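In defence of the shared capsule machine

By Hajnalka Fodor

Every workplace I have been in has had an argument about coffee, and it is nearly always the same argument. One side wants a proper machine with beans and a steam pipe. Another side wants a kettle and a jar and thinks everything else is showing off. Somewhere in the middle is a small white capsule machine that neither side respects, and it makes most of the coffee.

I want to speak up for it. I have worked in the same building in Surcombe long enough to have seen three coffee arrangements come and go, and the capsule machine is the only one I would have back without any changes. I should say that I don't sell them and I don't much like the coffee. It is thin and a bit sweet, and it goes cold quickly. My case is about the sharing.

The first arrangement was a big bean machine on a lease. It made very good coffee for the two people who had been on the morning's training. The rest of us stood in front of it pressing things. It wanted rinsing at nine, descaling on the first of the month and a tablet put through it on some other occasion that I never got to the bottom of. When it stopped, a man had to come out from Nokcombe. In one bad February he came out so often that he had his own mug.

The second arrangement was cafetières. I was in favour of those, and I was wrong. A cafetière makes coffee for four and leaves one person with a sink full of wet grounds. The four drift off. I kept a bin for the grounds for a while, with the idea of taking them home for the roses, and what I mostly took home was a smell in the car.

Then we got the capsule machine, a plain one with a clear water tank at the back and a little slotted tray at the front. You fill the tank, put the cup under the spout and press. People who had never once made a drink for anybody else began to ask whether you wanted one while they were up.

I put that down to how little it asks. There are very few ways to get it wrong, and the main one is the cup. A tall mug won't go under, and a wide one sits half off the grille. We settled in the end on short straight glasses, thick in the base, and I would recommend those to anybody. You can see how much you have got, and you can see whether it has been washed.

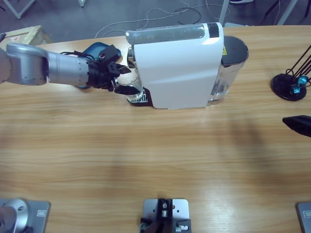 Ladi Adeleke read a draft of this and disagreed with nearly all of it. Glasses are a mistake, he says, because they burn your fingers and they chip, and a row of short china cups would cost less over a year. He also thinks I have been soft on the capsules. His view is that a machine which is easy for everybody to use is also easy for everybody to use too much, and that our own figures show it.

He is right about the figures. We went through 2911 capsules in the first full year, when the order had been planned for 2000. I have the delivery notes in front of me. That is a great many small pots, and they don't go away by themselves. We have a collection bag for them under the sink, and I have emptied it often enough to know that some people drop theirs in the ordinary bin on the way past.

I don't have a good answer to that. What I can say is that waste you can see is easier to do something about. The bean machine threw away half a cup every time it rinsed itself and no record was kept. The cafetières threw away whatever the four people hadn't drunk. With capsules there is a box, the box goes down, and somebody has to order another. When the second box of the month was opened, we talked about it, and the following year's order was 700 lower. I would like it to be lower again.

On the glasses I am not going to give way. If you are worried about your fingers, wait a minute.

What does need saying is that a machine like this should have a proper place to live, and most offices don't give it one. They push it into a corner between the microwave and the wall, where the tank can't be lifted out without moving everything else. So the tank gets topped up from a jug, in place, and the water goes down the back. The used glass gets put on the nearest flat surface. By the afternoon there is a ring on everything.

Ours spent its first months at Salatden House like that, on top of a filing cabinet. It was Győző Szűcs who moved it. He took it out of the corner and stood it on a table with clear space on both sides, and I remember thinking that it was a waste of a good table. I have changed my mind. With room at the back you can take the lid off the tank and look into it. With room at the front you can put down a tray.

The tray is the part I would argue for hardest. Ours cost less than a box of capsules. It has a raised rim, so a glass with a last mouthful left in it can tip over without reaching the wood. Used glasses go on it and it gets carried to the sink when somebody is going that way. I have heard it said that a tray only gives people permission to leave things. They were leaving them before, on the windowsill and on top of my post. Now they leave them in one place.

A few drops still get on the table. They always will, with any machine that has a spout. A cloth kept within reach deals with that, and I would sooner have a cloth and a few drops than another laminated notice. We had a notice once. It was headed Coffee Area Etiquette and it had been up for a year before I noticed that it told us to rinse the cafetières.
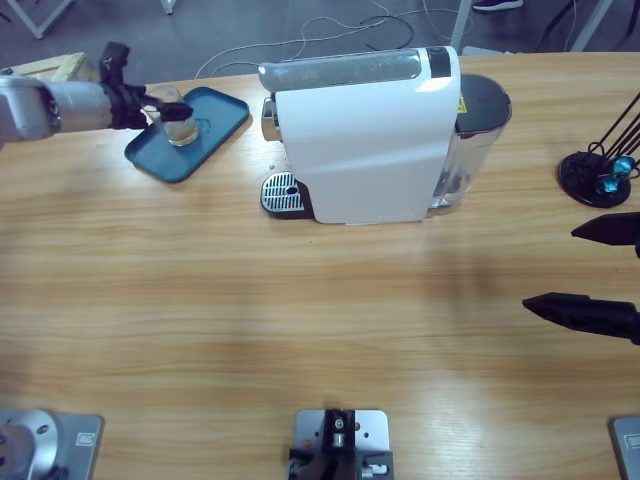 What I would ask of anyone setting one up

Give it a table, or at least a good length of worktop. Forty centimetres of clear space beside it is enough for a tray and a couple of glasses, and it makes more difference than the make of machine.

Empty the drip tray at the end of the day. It looks as though it holds more than it does. Fulgencio Toledo once carried ours the length of the corridor, full, in pale trousers, and he has been a great supporter of daily emptying from then on.

Change the water in the tank even if it isn't low. People top up and top up, and the bottom inch can be a week old.

Put the capsules where they can be seen and buy one kind, two at most. We tried six. The decaffeinated ones lasted until the Gulyás lunch, when they were given to guests who hadn't asked for them.

And let people pay in some simple way or don't ask them to pay at all. We had a tin and a list with ticks on it, and the tin and the list never once agreed. Hajnalka Fekete finally added the coffee to the general kitchen money, a flat sum each month, tea drinkers included at a lower rate. There was grumbling for a fortnight. I am told the tea drinkers are now asking for better biscuits in return, and I think they should have them.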